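Search this site Search Go

Small Parts, Small Boxes: Frequently Asked Questions

Almost every letter we get concerns an object smaller than a thumbnail and the box it was supposed to be in. The answers have been collected to save everyone a stamp.

How many compartments do I need?

Fewer than you want. Six is plenty for a desk: rubber bands, key rings, paper clips, pins, fuses, and one cell for things you can't identify and won't throw out. The 19-cell Le Roux is a handsome piece of work, and I have yet to meet an owner who can tell you what's in the back row.

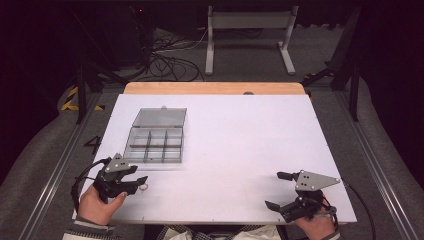 Yaw Asante
Sorting Editor, Uklow Household Pages

Why sort on a white board?

Small brown things vanish on a wood table. Put a white board down first and a stray ring has nowhere to hide. It also lifts off in one go when somebody wants to eat dinner.

Clear, tinted or solid?

Clear plastic lets you see what you own, for better or worse. A smoky tint hides dust and a certain amount of shame. Solid lids are for people who label things and then believe the labels.

Should the lid stay open while I work?

Yes, all the way back, with the hinge side away from you. A half-open lid will come down on your knuckles around the fourth rubber band.
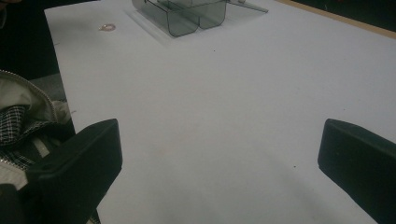

Buying and returns

Does the Neltadar fit in a kitchen drawer?

It does if the drawer is empty. Yours isn't. Measure the height with the lid shut and then measure the drawer again, including whatever is holding up the front.

Can I stack them?

You can stack 4. The Uma range claims more, but you'll want the bottom one first, every time.

How do I clean one?

Tip it out, dish soap, lukewarm water, soft cloth. Paper towels leave fine scratches, and those rounded corners collect lint like a coat pocket.

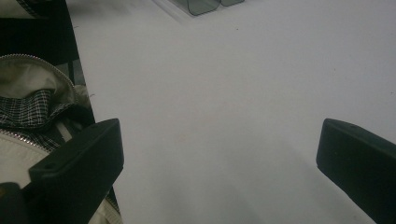

Let it air dry with the lid up before anything metal goes back in. I skipped this step last April and now own 200 rusty pins, sorted by size.

Last updated: Sunday, January 10, 2021

Contact | Copyright Uklow Household Pages | Back to top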